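How to Set Night Speed Rules for a Delivery Robot

Last updated 27 Feb 2020 by Feven Wako

Hello again, and thank you to everyone who wrote in after the sidewalk chapter! A good many of you asked how we at Prenumell decide when one of our Lovness road carts has to slow down after dark, so I'll go through it the way Meron Workneh taught me, with the detours left in.

Step 1. Write down the daytime limit first

Put it at the top of the route sheet, in ink if you still use paper (I do). Every night rule is a cut from that number, and if it only lives in somebody's head you'll be arguing over it by June.

Step 2. Grade your night footage

Drive the route after dark with the cart's camera mounted at its working height, and save at least 300 stills from each stretch. Sort them into three folders: clear, soft and smeared. A still is clear if you can read ordinary lettering on a passing vehicle, soft if you can make out the large characters only, and smeared if even those are gone. Go slowly through the soft folder, please, it's the one people rush. 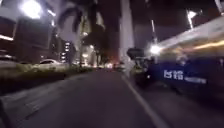
Soft, by our rules. The two big white characters on the blue side are plain enough, but the smaller lettering after them can't be read, and I couldn't tell you for certain what the dark shape by the white line is. Any shape you can't name gets treated as a person on the road.

Step 3. Cut the speed

One soft still on a stretch takes the limit down by a quarter. A smeared one takes it down by half, and the stretch goes to Bohdana Palamarchuk for a second look before anything runs there without an escort.

Step 4. Log it and sign it

Use form 501, one per stretch, with the folder totals and two signatures. Keep the stills with the form, and redo the whole thing whenever the camera or its exposure settings change, even a little.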